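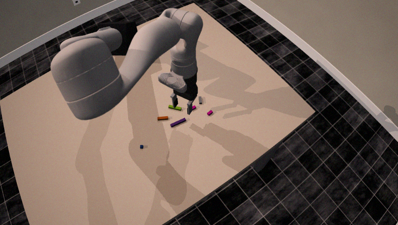
Akihiko Noguchi wrote in to say I was wrong about sourdough, and that a starter kept in the fridge is perfectly happy with one feeding every 9 days.

Blog > Kitchen > Bread
2 min read

So I tried it his way all through June, and okay, fine, he has a point! My starter (her name is Braltell, don't ask) used to get fed every single morning, and I was going through so much flour that I'd started buying the big sacks from Güler, the little shop by the bus stop. Now she sits at the back of the fridge behind the pickles and I pretty much forget she exists.

The bread is a bit more sour. I like that – my sister doesn't, and she picked at the crust and asked if there was any of the old kind left. There wasn't.

What I still haven't worked out is the water. Akihiko uses less than I do, and his dough must be a lot easier to shape, but when I tried it my loaf came out so tight I could barely get a knife in. Maybe it's my flour? I've gone back to my usual mix, 1000 grams of flour for 2 loaves, with a long rest on the counter before they go in the oven.

Next up is rye, if I can find a tin the right size.

We use cookies to remember your settings. Accept or manage your choices.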